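Se buscan manos (humanas) para Jollum, un robot de dos brazos que aprende a doblar trapos

Taller compartido Grisorine, nave del fondo, timbre que no suena: golpead fuerte.

Llevamos desde abril montando a Jollum entre turnos de trabajo, cenas frías y discusiones sobre tornillería. El objetivo es modesto: que coja una prenda pequeña de la mesa, la estire y la deje doblada sin convertirla en un nudo. Cualquiera que haya visto a un adolescente enfrentarse a la misma tarea sabe que el listón está bajo, y aun así nos tiene ocupados casi todas las noches.

El proyecto lo coordina Illia Shevchuk, que puso la mesa, la mitad de las piezas y toda la terquedad. Los demás ponemos lo que podemos. Nos faltan 2 personas para la temporada que viene y preferimos buscarlas en abierto a seguir liando a cuñados.

En la mesa trabajamos con telas finas y alargadas, que son las que peor llevan los dedos estriados de las pinzas. La verde claro con ribete blanco es ya una vieja conocida: una pinza sujeta el extremo izquierdo y la otra se acerca al derecho, que es redondeado y se levanta un poco. Coger un bloque de madera lo hace cualquiera. Un borde que se enrosca es otra conversación.
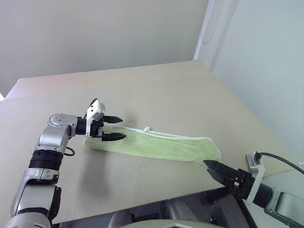
Qué haríais

Un puesto es de teleoperación: guiar los brazos con los mandos, repetir el mismo gesto con la misma tela y anotar cada intento en el cuaderno Konisham (una hoja de cálculo con nombre propio; la bautizamos de madrugada y ahora da pena cambiarlo). Para la primera tanda queremos 900 intentos. Los fallos se apuntan igual que los aciertos, y ocupan bastantes más filas.

El otro puesto es de mecánica y cableado: soportes, bridas, holguras, cables que asoman donde les parece y el eterno debate sobre la longitud correcta de una coleta. Si tenéis opiniones firmes sobre arandelas, traedlas por escrito.

Qué pedimos

Paciencia, sobre todo para lo primero. Para lo segundo, haber montado algo que se mueva y que siga moviéndose al mes siguiente. Algo de Python viene bien, pero enseñamos lo básico. No hace falta título. Sí hace falta respetar la seta de emergencia y no dejar el café en la mesa de los brazos.

Qué ofrecemos

Llave del taller, uso libre del torno pequeño y 20 euros por sesión para transporte y bocadillo. Las sesiones empiezan a las siete de la tarde y duran lo que dura la batería del ánimo, nunca más de tres horas. Contrato no hay: es un proyecto de aficionados y así lo decimos desde el principio.

Cómo apuntarse

Dejad una nota en el buzón de Lytvynenko, la ferretería de la esquina, a la atención de Illia. Contad en menos de 30 líneas qué habéis construido y qué se os rompió. Lo segundo lo leemos primero.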